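Ticket: Tisthorpe deck, approach rule for racks between labels 1 and 2
Status: open, waiting on Ciritz
Opened: June

Problem: simulated runs stop on the pre-move check. The arm comes in over the rack at full travel speed and the check rejects it.

14:10 – Reran with the Grorach profile. Same stop. The profile allows 200 mm/s over open deck, but our site rule is 90 within reach of any rack.

14:35 – The rule was in the document and missing from the config. Added it. The check now passes on the first two moves and fails on the third.

15:20 – Third move starts from a wrist pose saved before the Dağdelen update. Please don't edit saved poses by hand. Re-teach them, get a second person to sign off, then raise the version number.

Before anyone reruns: confirm the rack position against the deck labels in the wrist view, and keep the log. A rerun with no log doesn't count as evidence under our procedure.

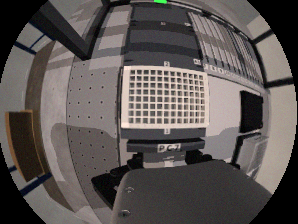
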